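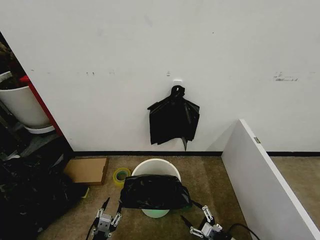 Bolsa negra en el gancho y cubo blanco, sobre la moqueta.

Taller > Cuadernos > Cables y conectores

26 de agosto de 2022

Sigo con los prensaestopas Funix para las cajas de exterior del pedido de Pratbridge. Ayer quedaron montadas las de la primera bandeja. Hoy toca revisar el apriete y la junta.

Par de apriete: con la llave pequeña a 13 las tuercas asientan bien en cable redondo. En el cable plano no. La junta deja un hueco en los dos cantos y se ve luz a través. Probado con el inserto Fjeld de dos orificios y mejora, pero hay que pelar 46 mm de cubierta y en la caja corta no cabe la vuelta.

Inmersión: 80 minutos, tres cajas. Dos secas por dentro. La tercera con una gota en la esquina del borne de tierra. La abro mañana otra vez, no sé si entró por el prensaestopas o por la tapa.
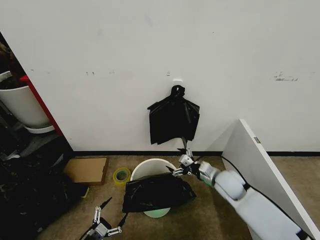
Tormod Kristiansen cree que fue por la tapa, que en febrero le pasó lo mismo con ese lote y que antes de culpar a la junta conviene cambiar los cuatro tornillos y repetir.

Cambio los tornillos. Apunto también que el contador del banco marca 2,041 ciclos y el rodillo de arrastre empieza a patinar con cubierta de silicona. Pedir recambio a Brumura.

Pendiente:
- repetir inmersión de la tercera caja
- preguntar a Sixten Viklund si queda inserto ciego
- etiquetar las bobinas abiertas
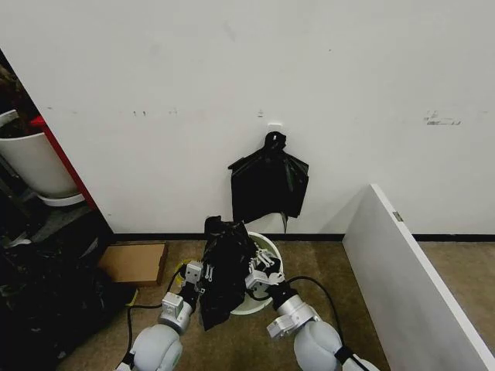 La bolsa colgada por las asas, sobre la moqueta.

Entradas recientes
Crimpado de punteras dobles
Bornes de tierra: limpieza y grasa
Marcado de mangueras con brida
Continuidad en cable plano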